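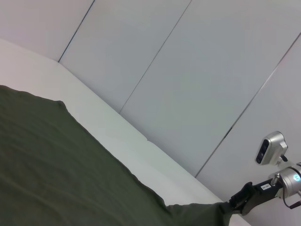 Folding large cloths at a table
Notes for my talk, Calis meeting room, 20 minutes with questions

Start

Good morning and thank you for coming. Wait until people at the back have sat down. Speak slowly, I become fast when I am nervous.

I work in the linen room at Rimora. We wash and fold for three dining halls and for the event house in Trarkent. Last March we folded 2436 pieces. The napkins go quickly. The large cloths are the ones that take our time, and they are my subject today.

Ask the room: who folds at home on the bed? Wait for hands. A bed is soft and low, and the cloth sinks into it. For one bedsheet this is fine. For forty tablecloths your back will complain before lunch.

Part 1. The table

(Leave the picture on the screen during this part.)

We fold on a white table against a light wall. I like a white table very much. Our cloths are dark green, dark blue and wine red, and on white I see the edge of the cloth at once. On a brown table I was always searching for the edge with my fingers.

Point to the long edge of the green cloth. It is wavy. Many new colleagues see such an edge and begin to fold immediately. Then the wave goes inside the fold, and the second fold makes it double, and at the end the packet is thick on one side and thin on the other. So first we make the edge calm. Only after this we fold.

Height of the table: the top should come to the bone of your hip, or a little higher. I was asked before if a kitchen table is good enough. It is a bit low for tall people. Put blocks under the legs if the blocks are stable and the table does not move.

Keep the surface clear. No tape, no scissors, no coffee. I say coffee because of my own history. It was a cream cloth, and I do not want to speak more about it.

Part 2. The corner

Most of the talk is here, take 7 minutes.

Show again the corner at the right, where the cloth is pulled to a narrow strip. When a corner is pulled alone, the tension goes in one line from the corner into the cloth. The fabric gathers along this line. The other part stays where it was, with its small folds and ripples.

One corner is good for moving the cloth. For making it flat you need two corners. This is the sentence I want people to write down. Say it two times.

Demonstration with the practice cloth:

Lay it down in a heap. Do not prepare it nicely.
Find any corner. Follow the hem with the thumb until the next corner comes. Do not jump across the cloth, because then you may catch the opposite corner and the cloth will twist.
Hold both corners, lift the edge a hand's width, and let air come under.
Lower it slowly to the back side of the table.
Walk your palms from the middle to the outside. Flat hands, not fingertips.

If it fails during the demonstration, stay calm and do it again. The audience learns also from this.

About humps. In the picture the cloth rises a little near the top left, in a round shape. When I find a hump like this on my table, I do not press it. Pressing makes a hard crease, and a crease in a heavy fabric will stay until the next ironing. I lift the nearest edge, and the hump usually opens by itself. If it stays, something is under it, most often another part of the same cloth that has turned over.

Part 3. The fold

We use one fold for all large cloths, we call it the Asante fold after the shelf system it was made for. The shelf is narrow and deep, so the packet must be narrow and deep too.

Half, long side to long side.
Half again in the same direction.
Then from both short ends to the middle, with a gap of two fingers.
Then close it like a book.

The gap of two fingers is important. Without it the book does not close well, and the upper layer makes a bubble at the back. I forgot the gap for my first month and I thought the cloths were cut wrong.

Put the packet on the shelf with the round fold to the front. A colleague who takes one packet can then take only one. With the open edges to the front, you pull one and three come.

Matte fabric and shiny fabric behave differently. Matte fabric, like the soft one on the screen, holds on to itself a little. It stays folded but it does not like to slide, so lift it when you need to correct. Shiny fabric slides away from you. For shiny fabric I keep one forearm on the cloth during the second fold. It looks strange but it works.

Part 4. What changed for us

Keep short, people are tired of figures.

Before we had a rule, each of us folded as she or he learned at home. The stock list says we own 368 large cloths. When we opened the shelves to check, 198 of them had to be folded again to fit. It took us most of a week, in the hours after the morning delivery.

Now we refold very few. I cannot say that the fold alone did this. We also bought the new shelves in that time, and two people joined us who are more patient than I am.

What I would still like to improve: round cloths. I do not have a good method. We fold them to a half, then to a quarter, and after this every person has a different opinion. If somebody in the room has a way, please come to me in the break.

Possible questions

Iron before or after folding? Before. Let the cloth cool on the table first. A warm cloth takes every line from the fold.

Can one person fold a very large banquet cloth? Yes, but fold it on the table and let the extra part rest on a clean chair. Two persons are faster only if they have practiced together.

How to see the right side on a plain dark cloth? Look at the hem. The turned side of the hem is the wrong side. If the light is bad, feel it with the thumb.

How long can a cloth stay folded? We open and refold after three months in storage, and we move the fold lines by a hand's width, so that the fabric does not become weak in the same place.

End

Thank them. The practice cloths are on the side table and everybody may try. Ask people to leave the white table by the wall free for the next group at 11:30. Take home the blue cloth, it belongs to Trarkent.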